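Progress report, second period
Bin picking software for bar stock
Prepared by Libor Michalík for the Astodero program office
Feb 10, 2020

Status

The project is on schedule for the planner and the control layer, and behind on perception. Four of the six work items in the plan are closed. The two still open are pose refinement for touching parts and the operator log viewer. Spending is within the budget for the period and no change to the budget is requested.

Work since the November report

Control. The old motion script has been replaced by a small state machine with a fixed set of states: look, choose, approach, close, lift, check, move, release. Each state has one entry condition and one timeout. When a timeout fires, the arm backs out along the path it came in on and the cycle starts over with a new capture. Before this change a failed close could leave the cell waiting for a person to clear it by hand. That has not happened in any logged run with the new code.

The check state reads the finger opening after the lift and compares it with the bar width. It catches an empty close reliably. It does not catch two bars held together, and we have left that for the next period.

Planning. Lengyel, our name for the grasp planner, was moved out of the main process and now runs on its own. It takes a list of bar poses and the bin model and returns a ranked list of grasps, each with a full approach and retreat path. Paths are checked against all four bin walls and against the bars that are not being picked. The November version checked only the final grasp pose, and most of the wall contacts we reported then came from the approach.

We also changed how grasps are ranked. The first version took the bar with the highest detection score. The current one prefers the bar with the most clear floor along both long sides, and uses the detection score only to break ties. In crowded layouts this means the first pick is often a short reach to a bar in the open, and the harder ones get easier as the bin empties.

Perception. Skindia is the detector. It finds the bars and gives each one a center, a long axis and a color class. Training used 300 labeled captures from our own cell. Long-axis error is small for bars that lie apart. For bars that touch or nearly touch, the detector sometimes joins two into one long shape, mostly when both are the same color.

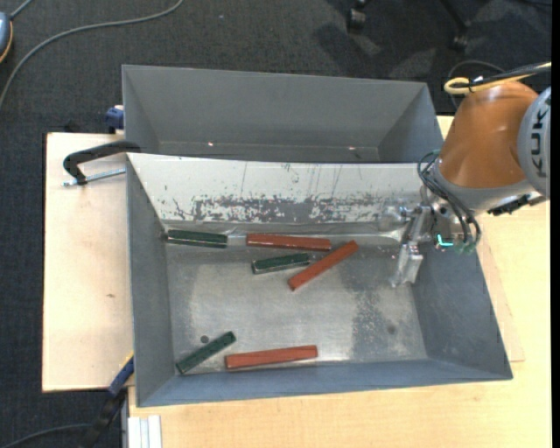 Perception is where most of the remaining work sits, and the difficulty comes as much from the bin as from the bars. The floor and walls are bare metal, and a fixed threshold that works on one part of the floor fails on another. With three green bars and three red-brown ones in the bin, the color classes separate without trouble, but the scuffed back wall and the dark speckled patch on the right half of the floor both produce edges that the first detector took for bar sides. Small highlights along a bar's top surface give the same kind of trouble on the inside of the outline. We now subtract a stored edge map of the empty bin before fitting the bar outlines. The map has to be captured again when the bin is moved or the camera mount is touched, and a check at startup warns the operator if the stored map no longer lines up.

The arm is a second source of error. When it is over the bin it covers part of the floor, and early runs used captures taken before it had cleared. The look state now waits for a joint position outside the camera's view before it accepts a capture. This costs a little cycle time on every pick. We plan to win some of it back by capturing while the arm is at the release point, which the state machine already allows.

Tooling. Wuro, the replay tool, can now load any logged cycle and run the detector and planner on it without the cell. It was written for debugging but has become the normal way to test a change. The regression set has 17 cycles, all of them taken from failures, and every merge to the main branch has to pass them. Results are written as a plain table so that they can be compared between versions with ordinary tools.

Problems

The hand-eye calibration drifted once during the period. Picks landed consistently to one side, and it took two days to find the cause: a loose screw on the camera bracket. A calibration check against a fixed mark is now part of the startup routine.

Bars lying close to a wall remain the most common reason for a skipped pick. The fingers need room on both sides, and the planner correctly reports that there is none. Pushing the bar away from the wall first is possible with the present gripper, and a push motion has been tried in simulation only. We would like to add it to the plan in place of the log viewer, which Wuro already covers in part. Your agreement is needed for this, as the viewer is listed as a deliverable.

Labeling took longer than planned. Overlapping bars were marked differently by the two people doing the work, and part of the set had to be done again after we wrote down a rule for it - the visible outline only, with no guess at the hidden part.

Plan for the next period

Close the pose refinement item, using the layouts with touching bars as the test set.
Add a check for two bars in the gripper.
Move the push motion from simulation to the cell, if the change above is agreed.
Extend the regression set with cycles where the bin has been shifted on the table.
Write the installation notes for the control layer and the planner.

Decisions requested

1. Approval to replace the log viewer with the push motion.
2. Confirmation that the acceptance test may be run with mixed colors in one bin. The current text of the plan does not say.

The source code and the logs behind this report are in the project repository under the tag for this period.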